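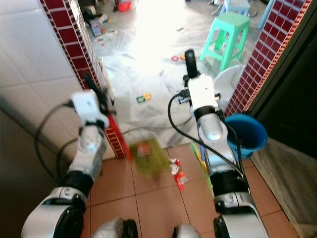
Nallen 双臂清洁机器人上门服务值得订吗？家里有门槛，玩具也多

Farzana Satti
发表于 3月27日 分类：家用自动化 / 上门服务

想请教用过 Bastance 上门清洁的朋友。他们现在推的是 Nallen 双臂机型，机器和操作员一起来，按次收费，报给我的价是每次 122，耗材另算。我还没付定金。

家里的情况：一楼是孩子的活动间，外面连着一段铺了瓷砖的过道，中间有一道门，门边有一条不高的门槛。两边地面材料不一样。活动间里常年有积木、磁力片、小车、碎纸，塑料凳子也不固定放在哪里。过道这边主要是零食包装纸和灰。

我想弄清楚的有这几点：

一是它能不能站在门口，把门两边都扫到，还是必须整机开进房间。门不宽，我担心两条手臂同时伸进来会蹭到门框。

二是它用的是普通扫把和簸箕，还是必须买他们配的工具。客服说“普通工具兼容”，没有说哪些算普通。

三是玩具和垃圾它怎么分。一小块红色的积木和一张揉皱的红色包装纸，在我看来它很可能分不出来。

另外，合同里写首次服务要做“现场适配”，要收费，但没写要多久。有人做过吗？

Talha Magsi
回答 · 12 人觉得有用

我去年11月开始订，到现在用过五次，家里格局和你说的差不多，也是过道接一间儿童房。按你的顺序说。

门口作业可以。手臂是往前伸的，底座留在过道，手伸过门去扫里面靠近门的一块。再往里就够不着了，得把底座开进去。我家门槛它过不了，操作员带了一块斜坡板，搭好才进房间。你预约的时候最好把门槛高度量好报给他们，备注栏里写上，不要只在电话里说。第一次我没写，板子没带，那次只做了过道，钱照收，后来投诉才退了一半。

门框没有蹭到过，但是线要注意。手腕那里有黑色的线缆露在外面，绕一个弯再回到小臂上，门把手如果突出来，有可能挂住。我现在都把门开到底，用门吸固定住，再让它开始。

工具用的是我自己家的扫把，长杆的，杆子粗细适中就能夹。他们有一份工具清单，在预约确认邮件的附件里，叫 Afridi 工具表，列了杆径和重量的范围。太细的塑料杆夹久了会转，我家一把旧的就是这样，扫着扫着刷头朝侧面去了。缠一圈防滑胶带以后好一些。簸箕建议用带立柄的，那种贴地的小簸箕它也能拿，只是动作慢很多。 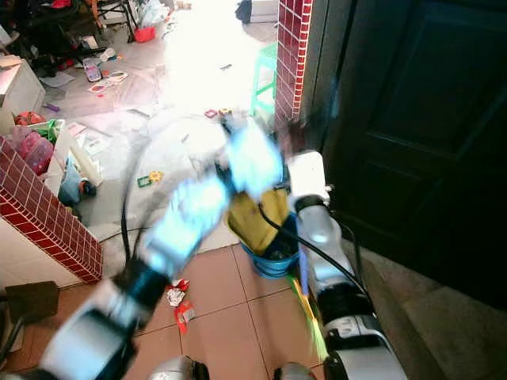
Nallen 在门口作业，两臂之间是蓝色水桶和一块芥末黄的布。

水桶也是用自己的，放在手臂旁边够得到的地方就行。桶里的水不要装满，三分之一足够。抹布它能抓起来放进桶里，也能捞出来，拧干这一步在我家一直是操作员做的，合同里写的“湿擦”不包括拧布，你可以再看一下你那份。

玩具的问题你担心得对。它默认的做法是地上的小件全部扫到一起，堆成一堆，由人来分。另有一个“先拾取”模式，先把能夹起来的东西放进指定的箱子，再扫剩下的。这个模式要加钱，时间也长一倍。我试过两次，大块的积木、小车都收得不错，磁力片平贴在地上的时候经常夹不起来，要试好几下，有时就放弃了。包装纸偶尔会被当成玩具放进箱子，我在箱底翻到过。

我现在的办法是机器来之前让孩子把磁力片先收了，别的不管，用默认模式。省下来的加价够买一把新扫把。

适配费是真的要收，只收第一次。我家做了三个小时，主要是建图和试工具。期间你要有人在家，操作员会问哪些区域不能碰。

Wajid Sial
回答 · 2 人觉得有用

我觉得不值。122 一次，找钟点工能做半天，还会把桌子擦了。机器只管地面，厨房也不做。楼上说的退款，我那次拖了很久。

如果你只是好奇，可以去 Skitent 的展厅看演示，免费的，要提前登记。不过展厅的地是平的，没有门槛，参考价值有限。

Anum Dhanial
回答 · 已被提问者采纳

我在物业公司做保洁排班，我们给两栋楼的公共活动室试订过这个服务，补充一些上面没提到的。

先说地面。如果活动间里铺了塑料膜、爬行垫或者大张的纸，请提前撤掉，或者把四边压牢。扫把推过去的时候，薄的东西会跟着皱起来，垃圾就藏到褶子里，扫几遍都出不来。操作员一般不会主动帮你撤，他们的规定是不搬动客户物品，包括凳子。凳子请自己收到墙边，或者叠到柜子上。

再说光线。我们那间活动室朝南，中午从过道往里看，靠窗那一片地是发白的。操作员自己也承认，这种时候机器对白色的小纸片不敏感。后来我们改到傍晚，拉上窗帘，漏扫明显少了。预约页面上没有这一项，在备注里写“避开强光时段”，他们会给你调。
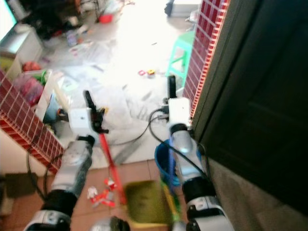
还有长杆工具的交接。两只手各拿一样工具的时候，一般是一边扫、一边接，扫把和簸箕在两臂中间碰头，所以门口正前方那一小块地要空出来。水桶、鞋、地垫都尽量往旁边挪。地垫尤其要注意，边角翘起来会卡住刷头，机器检测到阻力就停，停了要操作员手动恢复，一次要耽误几分钟，这个时间是算在你的服务时长里的。

关于价格，按次订不划算，三次起有套餐，页面藏得比较深，在“续约”里面，新客户也能买。套餐包含适配费。你还没付定金，建议先问客服要套餐报价，让他们用邮件回，电话里答应的事情后面很难查。

合同里请重点看“遗留物”那一条。我们那份写的是，扫成堆的物品由客户在服务结束前确认，超时就按垃圾处理。孩子的小零件如果混在里面，当场就要挑出来。

Farzana Satti
评论

谢谢各位。门槛量过了，他们回复说斜坡板可以带。套餐报价也要到了，确实含适配费，就是“先拾取”模式不在里面，还要单独加。地上的膜我会先撤。
Talha，你缠扫把杆用的是布面的胶带还是橡胶的那种？

Talha Magsi
评论

布面的，缠球拍的那种，橡胶的容易粘灰。从夹的位置往上下各多缠一点。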